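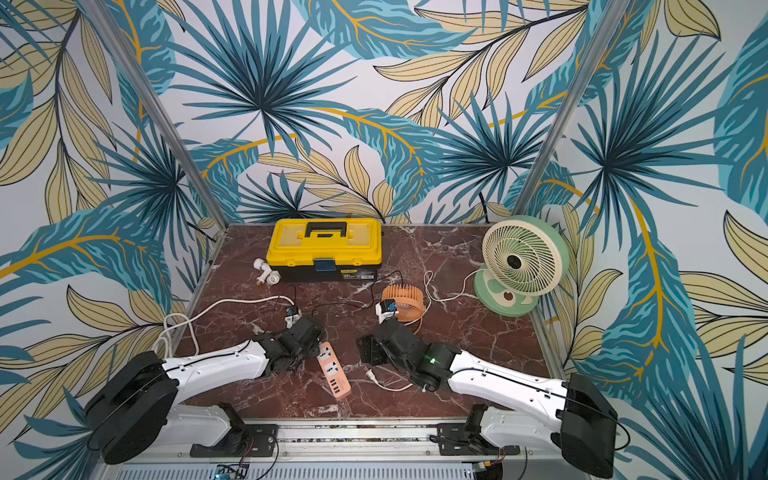

Efraín Zapata

Interior Finishes 402
Handout for Unit 2: Pattern, Scale and Repeat in Wallcoverings

Purpose of this handout

This handout supports the lectures on patterned wallcoverings and should be read before the studio session on 18th November. It covers the vocabulary used in the unit, the way a repeat is measured, the calculation of quantities, and the written specification that accompanies a finish schedule. It does not replace the assigned chapters on adhesives and substrates, which will be examined separately.

Students are expected to bring a scale ruler, a calculator and one wallcovering sample large enough to show a full repeat. A sample cut smaller than the repeat cannot be used for the exercise.

1. Terms

The motif is the basic drawn element of a pattern: a leaf, a medallion, a stripe, a bird. The ground is the surface on which the motif is printed. A pattern may have an open ground, where much of the base color remains visible, or a covered ground, where motifs overlap and the base color shows only in small areas. Large tropical leaf prints on white are a useful case for study. The ground is pale, yet the wall as a whole reads as dark or bright depending on how much navy, teal or yellow has been laid over it. Students should describe the ground and the overall effect as separate matters in their written work.

The repeat is the distance from one point in the pattern to the next place where the same point occurs. The vertical repeat is measured along the length of the roll. The horizontal repeat is measured across the width and may be equal to the roll width or a fraction of it. A mural or scenic panel has no repeat in the ordinary sense and is supplied as a numbered set.

The match describes how one strip meets the next. In a straight match, the same part of the motif falls at the same height on every strip. In a drop match, each strip is shifted down, commonly by half of the vertical repeat, so that the motif runs diagonally across the wall. In a random match, such as a plain texture or a simple vertical stripe, no alignment is needed, although the manufacturer may ask that alternate strips be reversed to even out slight differences in shade.

2. Scale

Scale is the relation between the size of the motif and the size of the surface that carries it. It is often misjudged when a designer works only from a sample book. A motif that looks generous on the page may become fussy across a long corridor, and one that looks overpowering in the hand may sit comfortably on a tall wall seen from a distance.

The old advice that small rooms require small patterns should be treated with caution. A small print repeated many times produces a great number of edges and contrasts, and the eye has little opportunity to rest. A large print in a small room may show the full motif only once or twice on each wall. The result can be calmer, provided that the motif is not cut awkwardly at the corners, the ceiling line or the door casing.

Viewing distance must be recorded for each wall. In a powder room or an alcove the observer stands very close, and the quality of the printing, the seams and the texture of the paper will all be noticed. In a lobby these matter less than the overall distribution of light and dark.

3. Pattern beside pattern

Many natural materials carry a pattern of their own. Veined marble, figured wood and terrazzo should be considered patterned surfaces when a scheme is drawn up, even though they are usually listed on the schedule by material alone. A reddish-brown marble with white veins set against a leaf-printed wall puts two strong patterns in the same view, and the designer must decide which is to lead.

Three questions are helpful at this stage. Do the two patterns differ clearly in scale? Do they share at least one color? Does one have a regular repeat while the other is irregular? Stone veining never repeats in the manner of a printed roll, and this difference alone is often enough to keep the surfaces distinct. Where the answer to all of these questions is no, a plain band, a border or a painted wall between the two surfaces should be considered.

Metal trims, electrical covers and visible cables also interrupt a pattern. Their positions should be marked on the elevation before the first strip is placed on the drawing. A switch plate over the center of a large motif is difficult to correct later.

4. Calculating quantities

The following method is used throughout the unit.

First, measure the height of the wall and add the trimming allowance stated by the manufacturer.

Second, divide this figure by the vertical repeat and round up to the next whole number. Multiply the result by the repeat. This gives the cut length of each strip.

Third, divide the total width of the walls by the usable width of the roll and round up. This gives the number of strips.

Fourth, divide the length of the roll by the cut length and round down. This gives the number of strips available from one roll.

Finally, divide the strips required by the strips per roll and round up.

Doors and windows are not deducted unless they are full height. The short lengths above and below an opening must still match the neighboring strips, and the apparent saving seldom survives on site. For a drop match, the calculation should be checked by drawing the strips in order, as waste can sometimes be reduced by cutting alternate strips from separate rolls.

All rolls for one room should come from the same production batch. The batch number must be written on the schedule when the order is confirmed, and spare material should be kept by the client for repairs.

5. Writing the specification

A complete entry names the manufacturer, the pattern, the colorway, the roll width, the vertical repeat, the type of match, the backing, the adhesive and the required preparation of the wall. It also states the starting point. "Center motif on chimney breast" is an instruction an installer can follow. "Hang attractively" is not.

The entry should further state where the final seam will fall. In a fully papered room the last strip will almost never match the first, and the break should be placed in the least visible corner, usually above or beside the entrance door.

6. Studio exercise

Each student will prepare one wall elevation showing all strips, seams and interruptions, together with a quantity calculation and a specification entry. Students may choose either the Ultomura sheet or the Tondanton sheet from the course folder. The Ultomura pattern is a straight match and the Tondanton is a drop match.

A written statement of no more than 500 words must accompany the drawing. It should explain the choice of scale and the placement of the main motif. General remarks on taste or fashion will not receive credit. Calculations must be shown in full, including those that were discarded.

Comments

kazemi_r
Is the trimming allowance added once per strip or at both top and bottom? The Ultomura sheet gives a single figure.

Efraín Zapata
The figure on the sheet is the total for the strip. Please add it once.

Trekov
Section 4 helped a lot, thank you. I had been deducting the windows and kept coming up a roll short.

M. in the evening group
Could the drop match diagram from the lecture be added to the folder? I missed the first half.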